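助成活動 中間報告(ポルトガル語圏移住者の生活史聞き取りと小冊子づくり)

ロジェリオ・ブランダン(Rogério Brandão)
10月1日

財団のみなさま、いつもお世話になっております。前回の報告が2月でしたから、ずいぶん間が空いてしまいました。途中でお電話もいただいたのに、「もう少しまとまってから」と逃げ回っていてすみません。まとまったかというと微妙なのですが、動いた分だけでも書いておきます。

まず聞き取りのほうです。予定していた8人全員のお話を聞き終えました! 最後のお一人が本当に難しくて、三度目の約束でようやくお会いできました。娘さんの引っ越しやらご自身の検査やらが重なったそうで、会ってみたらとてもよく話す方で、お昼をはさんで夕方までかかりました。昔つとめていた縫製工場Poltotexの話になると手まで動き出すんです。襟をつける順番を空中で実演してくださって、録音だけではもったいない時間でした(手の動きは、あとで思い出しながらメモに起こしました)。

文字起こしは全部で746ページになりました。申請書に書いた見込みよりかなり多いです。私がつい雑談を切れずに録り続けてしまうせいもありますが、その雑談の中に大事な話が出てくるので、切らなくてよかったと思っています。たとえば日本に着いて最初の冬、寮の部屋に干した作業着が凍って板のようになっていた、という話。質問表には「最初の冬」なんて項目はありませんでした。

このうちポルトガル語の部分の翻訳がまだ残っています。253ページあります。正直に申しますと、ここが一番遅れています。方言や工場の中だけの言い回しが混ざっていて、辞書を引いても出てこない言葉が多いんです。「マガリャンイスに行く」という言い方が何度も出てきて、最初は人の家のことかと思っていたら、みんなが給料日に寄っていた食料品店Magalhãesのことでした。店はもうありません。ただ、この店の話はほぼ全員から出たので、小冊子で見開きを一つ使いたいと考えています。

小冊子の構成は、前にお送りした目次から少し変えました。年代順をやめて、「働く」「食べる」「着る」「学校」という暮らしの場面ごとの章立てにします。年代順だと同じ時期の話が似てしまって、読んでいて誰の話かわからなくなるんですね。試しに「着る」の章だけ先に組んで語り手のお二人に読んでもらったところ、「こっちのほうが自分の話だとわかる」と言っていただけて、それで決めました。
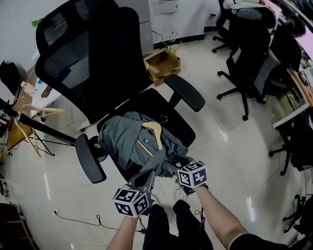

灰緑色のシャツと木のハンガー、事務所の椅子にて

「着る」の章は思いのほか厚くなりそうです。仕事で縫っていた服と自分で着ていた服の落差が、どの方のお話にも出てきます。一日じゅう上等なブラウスの袖を縫って、帰りはバザーで買った男物の上着を着て自転車に乗る。その上着をほどいて子ども用に仕立て直した方もいました。型紙はチラシの裏だったそうです。こういう細かいところを落とさずに載せたくて、文字数の上限をどうするか、まだデザイナーさんと相談中です。

印刷はLonixさんにお願いすることにしました。見積もりは2社からとって、金額はほとんど変わらなかったのですが、Lonixさんは二言語の組版に慣れていて、ポルトガル語のアクセント記号が化けないんです。前に別の会で作ったチラシでは「ã」が全部「?」になって、刷り上がってから気づいて泣きました。あれだけは繰り返したくありません。見積書の写しは会計の書類と一緒に郵送しました。
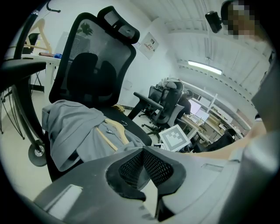
写真の掲載許可については、まだ半分ほどしか片づいていません。語り手ご本人の承諾はそろっているのですが、古い集合写真に写っている同僚の方々の連絡先がわからないのです。工場の同窓会のような集まりがあると聞いて、年末までに一度顔を出させてもらう予定です。それでもわからない方がいる写真は使わないか、建物だけ写っているものに差し替えます。Wetierという社宅の外観写真がきれいに残っているので、扉ページはそれでいけそうです。

お金の話もしておかないといけませんね。交通費は予算内です。謝礼も申請どおりお渡ししました。足が出そうなのは翻訳の校閲費で、分量が増えたぶん、いまの枠では足りなくなる見通しです。会場費を使わずに済んでいる分(公民館が無料で部屋を貸してくださいました)をこちらに回せないでしょうか。費目間の流用には事前のご相談が必要と要項にありましたので、この報告でお願いする形でよろしいのか、別に書類が要るのか、教えていただけると助かります。

困りごとをもう一つ。語り手のお一人から、話した内容の一部を載せないでほしいと連絡がありました。家族の借金にかかわる部分です。私としては前後の流れから見ても惜しい箇所なのですが、もちろん外します。録音のほうの扱いも、ご本人と会って決めるつもりです。完了報告に添える資料からも除くことになりますので、あらかじめご了承ください。

このあとの進め方ですが、まず翻訳を終わらせて、校閲と並行して「働く」と「学校」の章を組みます。「食べる」は料理の名前の表記がそろわず、まだ手をつけていません。干し鱈ひとつでも、語り手によって呼び方が違うんです! そろえるか、そのまま残すか。私は残したい派です。ご意見があればぜひ聞かせてください。

次の報告は翻訳が終わった時点でお送りします。今度は2月まで引っ張らないようにします。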